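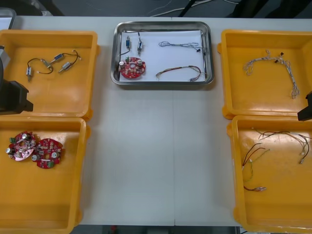

Prepared by the Department of Environmental Management, Beldale Technical College
Issued 22 May 2018

Unit 6: Sorting and Recovery of Small Electrical Waste

6.1 Scope of the unit

This handout supports the second lecture on household and light commercial waste. Students are expected to have read the Granier case before class. Batteries and lamps are covered in Unit 7 and will not be discussed.

6.2 Terms used

Collection refers to the point at which an item leaves its owner. Sorting is the division of collected items by type or by content. Recovery is the return of a material or a working part to use. The three terms are often confused in written answers, and marks are deducted where they are.

6.3 Parts and materials

A discarded appliance may be treated as a set of parts or as a quantity of material. Motors, circuit boards and wire harnesses are usually separated early, as each follows its own route. Copper is drawn mainly from windings and wire. Boards carry smaller amounts of several metals and are sent to specialist plants. A part that can be tested and resold should be removed before any shredding takes place.

6.4 The Granier case

The town of Granier opened a drop-off site in December and kept records for one year. The site received 4000 items. Of these, 1156 were passed to the repair workshop at Barajas, and the remainder went to material recovery. Students should note that the records count items and give no weights. A kettle and a washing machine are therefore entered alike, and the figures cannot be used to estimate tonnage.

6.5 Preparation for the seminar

Read sections 2 and 4 of the Fultska report. Prepare one page on the following question: should a town report its results by item, by weight or by value of material recovered? Written work is to be handed in at the start of the seminar. Late work requires a signed extension form from the department office.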